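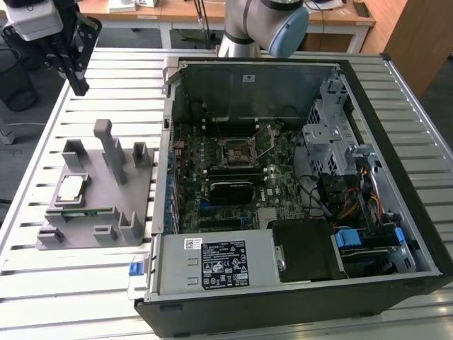
Chapter 2
Inside the Desktop Case

The work in this chapter is done with the side panel off and the case lying flat. Lay it down so the open side faces up. In this position the motherboard is at the bottom of your view, every slot can be reached from above, and a dropped screw lands where you can find it.

Before you start, shut the computer down, unplug the power cord, and hold the power button in for a few seconds. Touch bare metal on the chassis. Keep one tray for screws and another for parts, and label both.

Start by finding the largest items. The power supply is a metal box with a printed label giving its ratings. Do not open it. The drive cage is a metal frame with vent holes. The motherboard is the large circuit board that everything else connects to, and most of this chapter is about what is on it.

The processor sits in a square socket. A metal frame holds it down, and a thin lever at the side locks the frame. Memory modules go in long, narrow slots near the socket, and latches at the slot ends keep them in place.

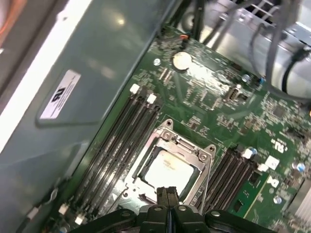 Handle a memory module by its edges. Each one has a notch along the contact side, and it will seat in one direction only. If it does not go in with firm, even pressure, take it out and check the notch again. Do the same check on both ends of the module before closing the latches.

Look next for the coin-cell battery. It is round, silver, and held in a small plastic or metal holder. It keeps the clock running and, on many boards, saves the setup settings while the computer is unplugged. A clock that resets after every power cut usually means the cell is worn out.

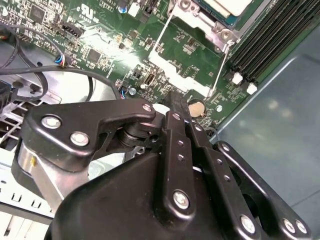
Small headers around the board carry power to the fans and signals to the front panel. Their names are printed next to them in white. Write down each name before you pull a cable, and pull on the plug, never on the wires.

Terms to know: socket, retention frame, header, standoff, chassis

Lab 2 uses the Kubo worksheet at the back of the book. Work in pairs.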